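Memorial site for our old radio host: keep it going or let it rest?

Gullport Listeners' Board > General > Site matters

tealeaf_marge
Evening all. The hosting for the memorial site comes up for renewal in November and I've been putting off asking this, so I'm just going to ask it. Do we want to carry on with it as it is, or save a copy somewhere and let the live one go? I'm happy either way (well, nearly) but I've been approving the tributes on my own since spring and there are 18 sitting in the queue as I type. The archive side is lovely, all the old late shows are up, people still write in from all over. It just needs more than one pair of hands.

Ullik
Keep it! I'd be gutted. I only found the late show after it had finished, somebody played me the one with the ferry timetable and I laughed until I had to go and stand in the kitchen. If the site hadn't been there I'd never have heard the rest. Happy to do tributes in the evenings, I'm up anyway.

dunnock77
Going to be the grump here. I loved that show as much as anyone but a memorial page with a comment box isn't the same as a community. Half the tributes lately are people arguing with each other about things that were said on air years ago. I'd put the recordings somewhere safe, write one decent page about what the show was, and stop. You can remember somebody without a login.

tealeaf_marge
That's fair about the arguing, I've had to bin a few. But it's a few, dunnock. Most of them are "my mum and I used to listen in the car" and I can't bring myself to call that finished.

half_a_scone
What does it cost these days? I remember 500 being mentioned when we did the whip-round but I don't know if that was for one year or for the lot.

tealeaf_marge
That was the first year, with the transfer of the tapes on top. It's a good deal less now. Money isn't the worry, it's time.

Plollia
I'd chip in again regardless. On the time thing, could we split it? One person for tributes, one for the archive, one for the emails. I did the emails for my choir for ages and it was fine once there was a template for "thank you, yes, it will appear soon".

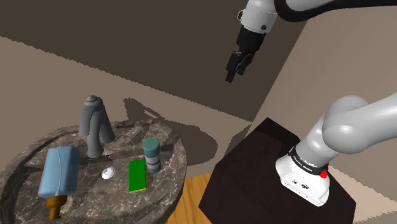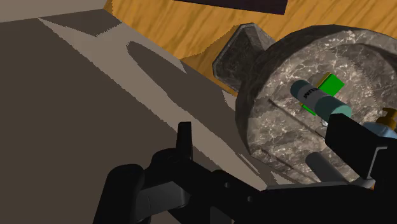
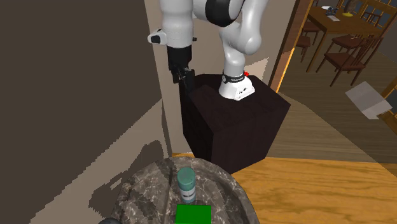 Anyway, emails, put me down. The only thing I'd want settled first is what we say when people ask for copies of the shows, because I've seen three different answers on here and I don't want to be the fourth.

half_a_scone
The answer was always "listen as much as you like, please don't sell it". I thought that was on the front page? Maybe it went when the front page got redone.

dunnock77
It did go. So did the list of episodes, which is the one thing I used to use. If you're going to keep it going then please, please put the list back. Scrolling through the lot to find the harvest special is a punishment.

Jankauskaitė
Hello, long time reader, hardly ever post. I have the episode list saved! I copied it into a spreadsheet when I was working my way through from the beginning, with the dates and a little note on each one. The notes are partly in Lithuanian and quite rude about the jingles, so let me tidy it first. I could have it ready by the end of the month.

tealeaf_marge
Jankauskaitė you absolute star. Leave the jingle notes in, he hated them too.

Ullik
Seconded, I want a translation of the jingle notes.

dunnock77
All right, that would help. I still think the tribute wall should close, mind. Keep what's there and make it read-only. We're at 3,004 messages and I doubt anyone's reading back past the first page.

Plollia
I read back past the first page. I read them when I'm having a rotten day. There's one from a night porter somewhere near the top of page two that I must have gone back to a dozen times.

half_a_scone
Same. Though I can see dunnock's point about it going sour if it isn't looked after. What about opening it for part of the year? Say the month of the last broadcast, and then it shuts again. Marge gets a breather and people still get their chance.

tealeaf_marge
Ooh. I hadn't thought of that. I do like it, though I worry about somebody turning up in the wrong month with something they really need to say. I suppose they could email and Plollia could pop it in by hand?

Plollia
Yes, easily.

dunnock77
I could live with that. I'd want a length limit too. The chap who posted his whole essay on the phone-ins went on for days.

Ullik
I liked that essay!

dunnock77
You would. 2,000 characters, and he can have his own thread.

tealeaf_marge
Right, where I've got to. I'll renew for another year. Ullik on tributes with me until the queue's cleared, Plollia on emails, Jankauskaitė on the list, and I'll dig out the old wording about copies and put it back on the front page tonight if the kettle holds out. I'll start a separate thread for the opening month idea so people who've missed this one can have their say. dunnock, would you look over the front page before it goes up? You'll only complain afterwards otherwise.

dunnock77
Send it over. And spell "programme" properly this time.

half_a_scone
Does anyone still have the photo of the studio door with the sign on it? It used to be on the about page and I'd love to see it go back up with the rest.

Jankauskaitė
I think I do, on my old laptop. I will look when I find the charger.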